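Does staging a house sell it, or does it sell staging?

November 17, 2018

I should say at the start that I don't believe in home staging. I sold one house in my life, with my own ugly couch in it, and it went for what the agent said it would go for. So when the owner of Hanska, the staging company whose signs have been turning up on lawns all over Drerkent this fall, agreed to talk to me, I showed up with a list of complaints. She asked that I leave her name out of it. Her clients, she said, don't like people to know they paid for help.

That seemed like a good place to begin. If it works so well, why is it a secret?

"It's not a secret from the agents," she said. "It's a secret from the neighbors. People don't want the neighbors to know they rented a lamp."

We met in her storage unit, a long building behind the Oltar carpet outlet, where she keeps the stuff that is not out in somebody's living room at the moment. There were a lot of dining chairs stacked seat to seat, and a wall of rolled rugs. It smelled like a linen closet. She had me sit on a sofa with the plastic still on one arm, and she sat on a rug roll and drank iced coffee through the whole conversation, in November, in a building with no heat that I could detect.

Her pitch is the one you have heard. Buyers can't picture themselves in an empty room. They can't judge size. They see a bare wall and think about the wall. Put a bed in the bedroom and they think about sleeping there.

I said that most adults have seen a bedroom before.

"You'd think so," she said. "I had a couple walk into a bedroom without a bed and argue over whether a bed would go in. It was a big room. You could have put two beds in there and a piano. They argued for the whole showing and then they left and made an offer on something smaller that had furniture in it."

It's a good story. Stagers all have a story like it. What I wanted was a number, and here things got slippery. The flyer Hanska leaves at open houses says staged homes sell faster. Faster than what? She told me it was faster than homes that aren't staged. I asked who had counted. She said she had, using her own jobs, and that her last batch of listings went under contract in an average of 24 days, against 59 for the unstaged houses she compared them with.

I asked how she picked the unstaged ones.

"Same part of town," she said. "Same kind of price."

The same condition? Same agent? Had the same people turned down staging because they were broke, or because the roof leaked and they didn't want to throw good money after bad? She thought about that for a while. To her credit, she didn't get mad.

"Somebody who pays me has usually already painted," she said. "They fixed the faucet. They cleaned out the garage. So sure, that's in there too. I can't pull it apart for you. I don't have a pretend version of the same house sitting next door."

That is my whole problem with the business, and she had just said it better than I had in my notes. The people who hire a stager are the people who were going to do everything else right. Give them credit for the paint and the faucet and the swept garage, and I'm not sure how much is left over for the throw pillows.

She wouldn't go that far. "The pillows matter in the photos," she said. "Everybody looks at photos first. You can have a perfect faucet and it doesn't show up in a photo."

I'll give her the photos. I spent an evening going through listings before we met, and the empty ones do look sad. Beige carpet, a window, an outlet. After a dozen of them I couldn't have told you which house was which. The furnished ones I could at least remember, although what I remembered was mostly the furniture, and the furniture leaves.

"That's fine," she said when I brought it up. "You remembered the house. You'll go see it. My job is over when you pull in the driveway."

So is it a kind of lie? I asked her that directly. She said people ask her at parties and she is tired of it.

"A lie would be if I hid something. I've had sellers ask me to put a rug over a stain, or over a soft spot in the floor. I won't. I tell them to fix it or put it on the disclosure. If I put a dresser in front of a crack and somebody finds it at the inspection, then the deal is dead and my dresser killed it."

What about small furniture? I'd read that stagers use undersized beds and short sofas so the rooms look bigger. She laughed, and then she got up and showed me a loveseat.

"Okay," she said. "Some of it is small."

How small?

"It's a real loveseat. You can buy one. Two people can sit on it if they like each other." She sat back down on the rug roll. "I use a full bed where you might use a queen. I don't use a child's bed. There are people who do. I saw a twin mattress once with a king headboard behind it, and the comforter spread over the gap. That's a lie. I'd call that one a lie."

I wrote that down with some pleasure, and then noticed she'd drawn the line just past her own loveseat.

We moved on to money. Hanska charges by the room, plus a monthly rental that starts after the first stretch runs out. She would not let me print the rates. She did say that most of her clients sign for 3 months and that more than a few of them end up paying for extra time. That struck me as an odd thing to admit for someone who had just quoted me 24 days.

"Contract and closing are different," she said. "Some agents want the furniture left in until closing, in case it falls through. I don't make them do that."

She does get paid for it, though. I said so. She agreed that she does.

I had called around before the interview, and an agent at Sönmez, one of the bigger offices in town, told me over the phone that he recommends staging on nearly every vacant listing. I asked him whether he paid for it. He does not. The seller pays. I asked whether he would recommend it if it came out of his own commission, and he said every situation was different, and then he had another call.

I told her about this. She shrugged.

"I have agents who pay for half," she said. "I have one who pays for all of it on the expensive ones. Those are the agents who think it works. The rest of them think it can't hurt, and it's somebody else's check."

That was the most useful thing I heard all afternoon, and it's a test any seller can try at home. Ask your agent to split the bill. You'll learn what the agent thinks it's worth in a few seconds.

She was better company when we got off the subject of proof. She talked for a long time about what she leaves out. No televisions. No family pictures, even fake ones. No fake fruit, which she used to love and which she now says makes a kitchen look like a dentist's lobby. She doesn't set the dining table anymore. Plates and wine glasses for a dinner that isn't happening make people uneasy, she thinks, and besides, the forks get stolen.

Stolen?

"Forks, hand towels, soap. Once a shower curtain. I don't know how you walk out of an open house with a shower curtain."

She's also gone off gray. For years every room was gray with one yellow thing in it. Now she wants wood, cane and wicker, white tabletops, a cushion with a bit of pattern on it. Round tables over square ones in small rooms, so visitors don't catch a hip on the corner. I pointed out that this will look just as dated in a few years as the gray does. She said that a few years is a lot longer than she needs it to last.

I asked the question I had come to ask. If her own house went on the market tomorrow, furnished the way it is, would she stage it?

She took a while. "I'd take things out," she said. "I wouldn't bring anything in. I'd take half of it to my sister's and wash the windows."

And would that be enough?

"For a house people are living in, most of the time, yes. Don't put that in." Then she waved her hand. "No, put it in. I tell them that anyway. Then they hire me and I tell them which half."

I went home less annoyed than I'd planned to be, and no more convinced. I believe she has a good eye. I believe an empty house looks worse in pictures than a full one. Whether that's worth a monthly bill to a person already paying on 2 mortgages, I still can't tell you, and after an afternoon on her plastic sofa I don't think she can either.
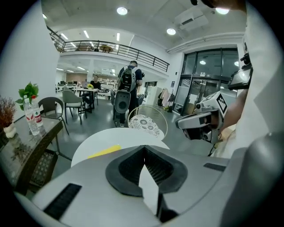
What to ask before you sign

Ask when the monthly rental starts, and whether it stops at contract or at closing. Ask who pays if something gets damaged or walks off during a showing. Get the moving charge in writing, both directions. Ask what the stager would take out of the house before asking what they would bring in. And ask your agent to pay half.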